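**Jul 17, 2018.** The summer robotics club at Furar is back, and I finally got over there to see what everybody's been up to! The project is called Skorner, and the whole idea is teaching a gripper to do small, fussy jobs (the kind you'd never think twice about doing by hand).
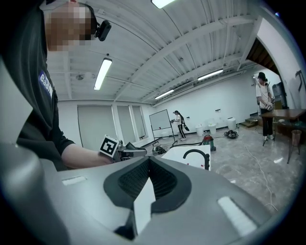

I signed up 7 weeks ago knowing nothing, and I'm still slow, but wow is it fun. We've logged over 439 practice runs so far, and the goal is 500 before the Nutsugah meet in January. 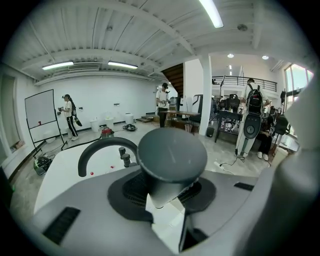 Picking up little stuff is what I keep messing up. My hands get twitchy and I rush the last inch. Those two small red balls on the white surface, over by the curved black handle, look so easy! Come try it, new members are welcome.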